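로레나 소사는 문이 달린 수납장을 믿지 않는다. 나는 문이 없는 수납장을 믿지 않는다. 그러니 한쪽 생각이 바뀌거나 둘 다 조금 지친 채 헤어질 만남이었고, 결과는 뒤쪽에 가까웠다.

소사가 운영하는 정리 상담소 플루르케티(Plurketti)의 주장은 단순하다. 작은 방에는 칸이 훤히 보이는 선반 하나와 손잡이 달린 바구니 하나면 된다는 것이다. 서랍도 이름표도 필요 없고, 선반에 놓을 것은 바구니에 담아 가서 놓고 치울 것은 바구니에 담아 나온다. 이 내용을 담은 소식지를 받아 보는 사람이 1,034명이라고 한다. 나는 그중 몇 명이 실제로 바구니를 들고 다니느냐고 물었다.

"모르죠. 설문을 돌린 적은 있는데 답장이 너무 친절해서 안 믿기로 했어요."

첫 대답치고는 마음에 들었다. 그래도 의심이 풀린 것은 아니다. 침대와 선반이 한 방에 있으면 선반 위 물건은 전부 잠자리에서 보이는 풍경이 된다. 양말 한 짝만 잘못 놓여도 자기 전에 눈에 걸린다. 소사는 그게 목적이라고 했다.

"눈에 걸려야 치우죠. 문 뒤에 넣으면 치운 게 아니고 미룬 거예요. 저는 9년을 그렇게 미뤘어요." 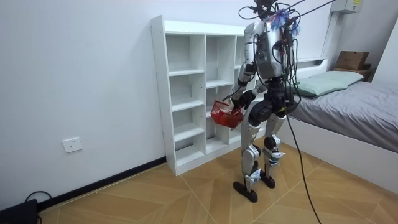 미루는 것이 꼭 나쁜가, 하고 나는 되물었다. 우리 집 붙박이장에는 지난 9월에 밀어 넣은 상자가 아직 있고 그 상자 때문에 불행했던 기억은 없다. 소사는 상자에 뭐가 들었느냐고 물었다. 나는 대답하지 못했다. 이 대목에서 점수를 잃었다는 건 인정하지만, 내용물을 모른다고 상자가 문제라는 결론이 바로 나오는지는 잘 모르겠다.

바구니 이야기로 넘어갔다. 소사가 고집하는 것은 작고, 구멍이 뚫려 있고, 색이 튀는 바구니다. 상담 때마다 빨간색을 권한다. 선반이 희니까 바구니가 어디 있는지 찾을 일이 없다는 설명이 붙는다. 가격은 4,000원. 더 비싼 것을 사면 바구니를 장식품처럼 모셔 두게 된다고 한다.

"바구니가 크면 안 돼요. 크면 한 번에 다 담고, 다 담으면 무거워서 바닥에 내려놓고, 내려놓으면 거기가 그 물건들 집이 돼요. 고객 집에서 제일 많이 본 게 그거예요. 바닥에 사는 바구니."

작은 바구니면 여러 번 왔다 갔다 해야 하지 않나. 소사는 그렇다고 했다. 단점 아닌가. 그것도 그렇다고 했다. 인터뷰를 하다 보면 이렇게 순순히 인정하는 사람이 제일 곤란하다.

그는 정리의 속도를 재는 사람들을 못마땅해한다. 사과 한 알을 칸에 놓는 데 걸리는 시간이 길면 어떠냐는 것이다. 한 손에 바구니를 들고 다른 손으로 하나씩 놓으면 적어도 무엇을 어디에 두었는지는 기억에 남는다고 했다. 나로서는 기억에 남는지 아닌지를 누가 확인해 봤는지가 궁금한데, 이에 대해서는 "제 고객들이요"라는 대답뿐이었다. 조금 전에 고객들의 답장을 안 믿는다고 한 사람이 한 말이다.

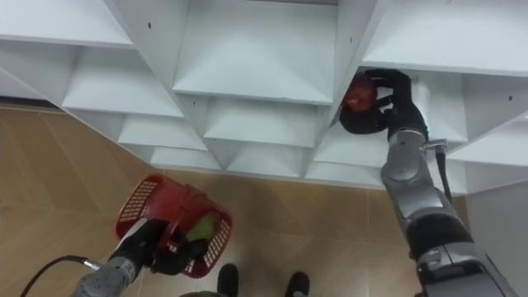
*흰 선반의 칸 안쪽에 빨간 사과, 왼쪽 아래에 바구니.*

과일을 선반에 두는 것도 나는 반대다. 과일은 부엌에 있어야 한다. 소사의 생각은 다르다. 원룸에서 부엌이란 개수대 옆 손바닥만 한 자리를 말하고, 거기 쌓아 둔 과일은 냄비에 밀려 뒤로 가서 잊힌다. 그럴 바에는 방 안쪽 선반에 한 칸에 하나씩, 낭비다 싶게 띄엄띄엄 놓으라고 한다.

"배를 눕혀 놓으면 배가 보이잖아요. 그럼 먹어요. 그게 다예요. 무슨 철학을 기대하셨다면 죄송하고요."

나는 철학을 기대하지는 않았지만 계산은 기대했다. 한 칸에 과일 하나라면 나머지 살림은 어디로 가는가. 책은? 충전기와 겨울 이불은? 칸마다 물건 하나인 선반은 보기에는 시원하다. 그렇게 살 수 있느냐는 다른 질문이다. 소사는 과일 칸은 두세 개면 충분하고 다른 칸은 채워도 된다고 물러섰다. 다만 꽉 채우지는 말라고, 손이 물건에 부딪히지 않고 들어갔다 나올 만큼은 비워 두라고 했다. 어디까지가 꽉 채운 것인지 기준을 달라고 하니 기준은 손이라고 했다. 손은 사람마다 다르다.

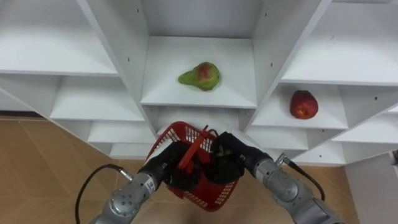
여기서 다른 의견을 하나 섞어야겠다. 가구점 두노두라(Dunodura)에서 선반을 조립하고 고치는 볼칸 타틀리에게 미리 전화를 걸어 두었다. 그는 열린 선반 자체에는 불만이 없지만 사람들이 선반에 거는 기대에는 불만이 많다.

"선반널 높이를 바꾸라고 옆판에 구멍을 줄줄이 뚫어 놓은 제품이 많지요. 그런데 바꾸는 집을 거의 못 봤어요. 처음 조립한 날 높이 그대로 갑니다. 사과를 놓든 백과사전을 놓든 똑같아요."

타틀리의 말을 전하자 소사는 웃었고, 곧 동의했다. 자기도 한 번도 안 바꿨다고 했다. 그러더니 높이보다 중요한 것은 맨 아래 칸이라며 말을 돌렸는데, 돌린 방향이 나쁘지 않았다. 바닥에 가까운 칸은 허리를 굽혀야 해서 제일 먼저 방치된다. 소사는 거기에 매일 쓰는 것을 두지 말라고 한다. 계절이 지난 것, 당장 안 읽을 책, 여분의 수건 같은 것. 내 붙박이장의 상자도 거기로 가면 되겠다고 덧붙였다. 나는 그 상자가 어떤 칸에도 안 들어갈 크기라고 말했고, 소사는 그럼 상자를 풀어야 한다고 했다. 결국 그 얘기였다.

먼지에 대해서도 물었다. 열린 선반을 싫어하는 사람들의 첫 번째 이유이고 내 이유이기도 하다. 소사는 먼지가 쌓인다고 인정했다. 흰 선반이라 잘 보이는 먼지도 있고 안 보이는 먼지도 있다고, 회색 먼지가 제일 밉다고 했다. 닦는 법은 특별할 것이 없다. 바구니에 한 칸 분량을 담고, 닦고, 도로 놓는다. 다음 칸은 내일 한다. 이 방법대로라면 선반 전체가 동시에 깨끗한 날은 영영 오지 않는다. 지적했더니 그런 날을 왜 기다리느냐는 답이 돌아왔다.

타일 바닥에 대해서는 의견이 같았다. 떨어뜨린 과일은 멍이 들고, 굴러간 과일은 침대 밑으로 간다. 소사는 그래서 바구니를 선반 바로 앞, 꺼내려는 칸 가까이에 대고 옮기라고 가르친다. 너무 당연해서 돈을 받고 가르칠 일인가 싶었다. 상담은 90분이고, 그중 절반은 고객이 물건마다 얽힌 사연을 말하는 데 쓴다고 한다.

"끊지 않아요. 말하다가 자기가 먼저 지겨워져서 버리거든요."

그동안 고객들이 내놓은 물건이 1,000개가 넘는다는 말도 들었다. 증빙은 없다. 나는 받아 적기만 했다.

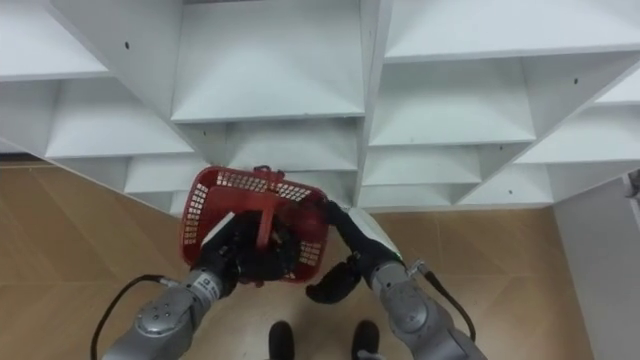 ## 그래서 선반을 샀느냐면

사지 않았다. 우리 집 벽에는 자리가 없고, 자리를 만들려면 붙박이장을 뜯어야 하는데 집주인이 허락할 리 없다. 소사도 권하지 않았다. 선반을 팔지 않으니 권할 이유도 없다고 했고, 이 점은 정리 업계에서 드문 미덕이라고 적어 둔다.

남은 의문은 몇 가지 있다. 둘이 사는 방에서도 되는 방법인가. 소사는 바구니를 두 개 두라고 했는데, 그러면 바구니 하나라는 원칙은 어떻게 되는지 설명이 모자랐다. 물건이 늘어나는 집에서는? 늘리지 말라는 대답은 답이라고 보기 어렵다. 타틀리는 이 부분에서 나보다 더 냉정했다.

"물건은 늘어요. 제가 십 년 전에 조립해 준 선반을 고치러 다시 가 보면, 선반은 그대로인데 옆에 뭐가 하나 더 서 있습니다."

소사에게 마지막으로 자기 방법이 안 먹히는 사람이 어떤 사람이냐고 물었다. 한참 있다가 그는 물건을 찾는 과정을 좋아하는 사람이라고 했다. 그런 사람이 있느냐고 하니 전남편이 그랬다고 한다.

집에 와서 붙박이장 문을 열고 9월의 상자를 꺼내 보았다. 선풍기 덮개 하나와 설명서 뭉치, 짝이 안 맞는 장갑이 들어 있었다. 장갑은 버렸고 나머지는 도로 넣었다. 문도 닫았다.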